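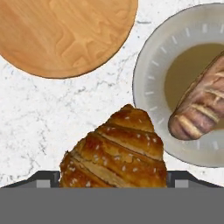

Nullach-Sim is a set of simulated grasping episodes for studying one question: how much does the closing width of a parallel gripper depend on the look of an object, when the shape is already known? Earlier sets we used had mostly boxes and cans, where color says very little about where to grip. For this reason we chose food, and bread in particular. A croissant clasped between the two finger pads, as in the view at the top, has ridges, a tapering tip and small light seeds or crystals on its surface, and the bread roll lying in the bowl has pale score marks that a depth-only policy cannot use. Both kinds of input are stored for each step, so the two can be compared on the same episode.

Contents

The release has 100 episodes for each object, and 30 objects in total. Each episode is stored in one folder with the following files:

rgb: color images from the wrist view
depth: depth maps, aligned to the color images
state.csv: gripper pose, finger opening and contact flags
meta.json: object name, surface name, random seed, outcome

The outcome field has the values held, slipped and missed. "Held" means that the object stayed between the pads until the end of the lift. Please note that the state at a middle step does not tell you the outcome. We made this mistake in our first evaluation script and had to repeat the tables.

How the episodes were made

Objects and surfaces were combined at random, and the distractor items (boards, bowls, other bread) were placed before the target object. Distractors may be partly outside the view. We did not remove such episodes. Lighting is fixed in version 1 and changes between episodes in version 2.

All objects are rigid bodies. The bread does not compress and has no crumbs. Liquids in bowls are only a flat surface with a color, they have no physics, and an object can pass into them without resistance.

Baseline result

We trained two policies, Clomar (depth only) and Kaplan (depth and color), with the same network size and the same training steps. On objects seen in training the difference between them is small. On unseen objects Kaplan slipped less often, but only on the plain surfaces. On surfaces with strong veins or grain it lost this advantage, and we do not yet have a good explanation. Training of one policy takes about 40 hours on a single GPU.

Known problems

- In 4 episodes the depth map is shifted by one step. They are listed in errata.txt.
- The contact flag of the left finger is sometimes late.
- Idstead, the loader script, expects the folder names unchanged.

Version 2 was uploaded in June. Please write the version number in your paper if you report results, because the numbers of the two versions cannot be compared directly.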